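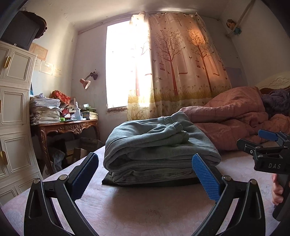 Subtitles on Elldale drift out of step with the speech from episode 2 onwards, and by the end of the episode they are 7 seconds late. Episode 1 is fine. I watch on the Sumampouw box in the bedroom, with the Zatside app, and I have English subtitles on all the time. I usually have it running while I put the washing away. Last night I had the grey-green fleece things folded in a pile on the floral sheet, cuffs on top, before the first proper scene of episode 2 had finished, and by then the words were already behind. I thought I had missed a line while I was looking down. I went back and the same thing happened. Please can you tell me if this is a fault with the programme or with my box.

Ticket opened by: Chepkoech Lukumay
Opened: June 24, 2021
Category: Playback / Subtitles
Title: Elldale, series one
Status at opening: New

Details given on the form
App: Zatside for Sumampouw, updated automatically
Connection: Herham Broadband, box connected by wifi
Subtitles: English, large text, yellow
Does it happen on other programmes: Not that I have noticed
Does it happen on other devices: Not tried

Reply from Evangelia Chatzigeorgiou, Zatside Support

Thank you for getting in touch. I have looked at the English subtitle file for Elldale episode 2 on our side and it plays in step in a web browser and on my phone. I would like to rule out the box first. Please try these in order and let me know after each one.

1. Come out of the episode, turn subtitles off, play for a minute, turn them back on.
2. Close the app fully. On a Sumampouw box you hold the Home button until the list of open apps appears, then press left on Zatside.
3. Unplug the box at the wall, wait, plug it in again.
4. Play the same part of episode 2 on a phone or laptop, signed in to the same account.

Please also send the code that shows when you press Info twice during playback. It is in the bottom corner, in small white text.

Reply from Chepkoech Lukumay

Done 1 to 3, no change. The subtitles come back in the same wrong place after turning them off and on.

For 4, I tried my laptop. Subtitles are right on the laptop, all the way through the scene at the ferry office and the one after it. So it is only the box.

The code is 390. It says "390 local" and then a long row of letters which go off the side of the screen.

One other thing. I have read the books, so I know what is supposed to be said at the start of episode 2, and I noticed that I never see the recap. It goes straight to the titles. On the laptop there is a recap. I have not turned anything off that I know of.

Reply from Evangelia Chatzigeorgiou

That is very useful, thank you, both the code and the recap.

Code 390 means the app is using a subtitle file saved on the box and has not fetched one from us. That is normal in itself. The app saves subtitles for the next few episodes when you start a series, so that they appear quickly.

The missing recap sounds like the Skip Recaps setting. It is kept separately on each device, so your laptop would not show it. Could you look under Profile, then Playback, then Skip Recaps, and tell me if it is on?

Reply from Chepkoech Lukumay

It is on. I don't remember doing it, but my nephew stayed in March and he may have. I turned it off and the recap now plays on the box.

The subtitles are still late. They are right during the recap, then late once the titles finish, and get worse as it goes on. So turning it off has changed something but has not fixed it.
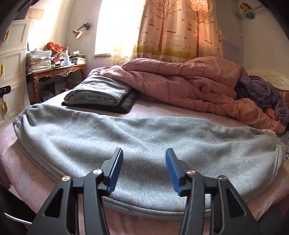
Photo: C. Lukumay

Internal note, Evangelia Chatzigeorgiou (shared with the customer at her request)

Reproduced on the test box in the office. Steps:

- New profile, Skip Recaps on
- Start Elldale episode 1, let it run to the end so that episode 2 starts by itself
- Press Info twice, code shows 390 local
- Subtitles slip at each advert marker, even though this account has no adverts

Not reproduced if episode 2 is started from the menu. Not reproduced on The Salt Warden or the other adaptations I tried, where the episodes were never recut.

Elldale was recut after it first went up. The author had asked for some of the dialogue in the early episodes to be put back closer to the novel, and the producers sent us longer versions. Episode 2 now runs 87 minutes. The subtitle file was replaced at the same time, but the saved copy on Sumampouw boxes is being matched by episode number only. The app does not check the running time. If a box saved the old file, it keeps it and plays it against the new cut. The scenes that were put back are spread through the episode, and that explains the lateness growing in steps.

Passed to the app team. Priority set to medium.

Reply from Evangelia Chatzigeorgiou

We have found the cause and it is at our end. Your box has an old subtitle file for a shorter version of the episode. You can clear it now without waiting for an app update:

1. Open Zatside and go to Profile.
2. Choose Device, then Storage.
3. Choose Clear Saved Subtitles. Do not choose Clear All, or you will have to sign in again and you will lose your place in anything you are part way through.
4. Go back to the main menu and start episode 2 from there. Do not let it run on from episode 1.

Press Info twice once it is playing. The word "local" should have changed to "fetched".

If Clear Saved Subtitles is greyed out, something is still playing in the background. Close the app with the Home button as before and try again.

Reply from Chepkoech Lukumay

It was greyed out at first. Closed the app, went back in and it let me.

It says fetched now. I watched the whole of episode 2 with the sound low and the subtitles on, and they were in step to the end. Episode 3 is fine as well. I have not got to the rest.

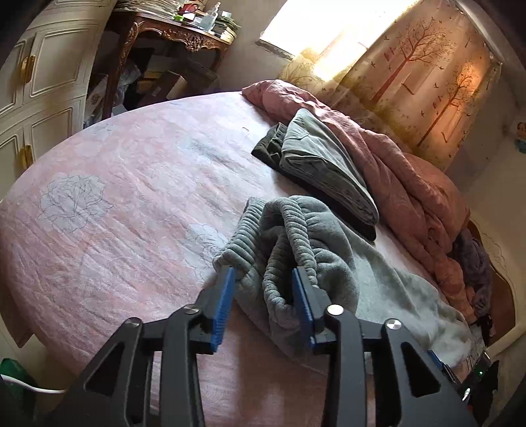 Grey fleece with its ribbed band, on the bed.

Two more questions, if you don't mind. Will I have to do this again when series two comes out? And is there a way to tell which version of an episode I am watching? In the shorter one the harbour master's letter is never read out, and I would have liked to know that before I told my sister they had cut it.

Reply from Evangelia Chatzigeorgiou

I am glad it is working.

On the first question, you should not have to. The app team have a change ready which compares the running time before using a saved file. It will reach Sumampouw boxes with the next app update. If you get the same trouble before then, clearing the saved subtitles will fix it.

On the second, there is no label in the app. The only cut we stream now is the longer one, so anything you watch today has the letter in it. Your picture was never the old version, only the subtitles, so if you were reading along you would have seen no text for that part. I have put in a request for the running time to be shown on the episode page. I can't promise it will be taken up.

I will leave the ticket open until you have watched as far as episode 7, as that is the last one that was recut.

Reply from Chepkoech Lukumay

Watched up to 7. All in step. Please close it.

Status changed: Resolved
Cause: Saved subtitle file out of date after recut
Workaround: Clear Saved Subtitles, start episode from menu
Linked tickets: Elldale, subtitles late (Sumampouw); Elldale, blank subtitles during letter scene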